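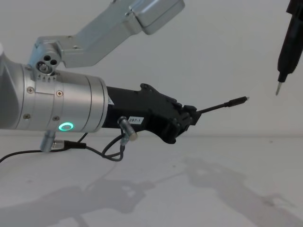
Two robot arms over a white tabletop.

How Does a Video Game Know You Got Hit?

By Rosalía Iglesias
July

When you play an action game, your hero swings a sword and a monster falls over. It looks as if the sword touched the monster. Inside the game there is no sword and no monster. There are only numbers, and the game has to work out from those numbers whether two things bumped into each other. This job is called collision detection.

Invisible boxes

A game hero can have a very complicated shape, with fingers, hair, boots and a cape. Checking every bit of that shape against every bit of the monster would take too long. So the people who make games put simple shapes around the character, such as boxes or balls. You can't see them when you play. Players call them hitboxes.

In a game called Drurnik, the hero is a fox with a hammer. The fox has 5 boxes: one for the head, one for the body, one for the legs, one for the tail and one for the hammer. The biggest boss, a stone crab, has 14.

Checking for overlap

Many games draw a new picture 60 times every second. Each time, the game moves all the boxes a little and then asks if any of them overlap. Think of two sheets of paper on a desk. If you slide one until part of it covers the other, they overlap.
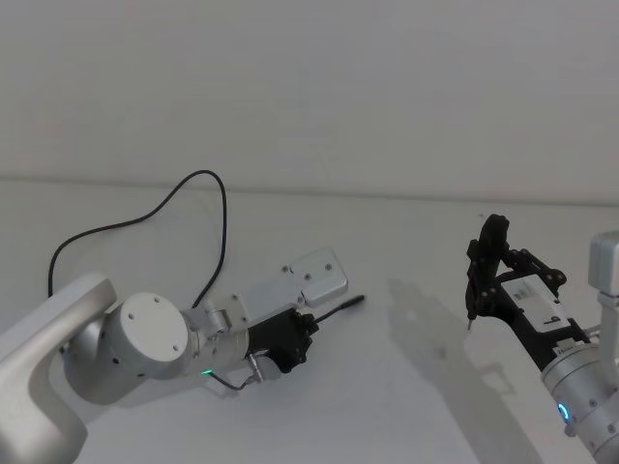
If the hammer box overlaps one of the crab's boxes, the game counts it as a hit. Then it does several jobs very quickly. It takes some health away from the crab, plays a sound and makes the crab flash.

After a hit, many games switch off new hits for a very short time. Without this rule, one swing of the hammer could count again in the next picture, and in the one after that.

Why it sometimes seems unfair

Have you ever been hit by something that missed you? The box may have been bigger than the drawing. Demetrio Cifuentes, who worked on Drurnik, made the fox's tail box smaller after players complained that the tail kept getting them hurt. Some games make the hero's boxes small on purpose so that close calls go your way.

Try it yourself

Draw a character on squared paper. Now cover it with boxes, using as few as you can. Draw an enemy on another piece of paper, cut both out and move them toward each other. Stop when the boxes touch. Do the drawings touch too?

More for young players

What Is a Game Engine?
Why Do Games Have Loading Screens?
How Music Changes in a Boss Fight
Who Draws the Backgrounds?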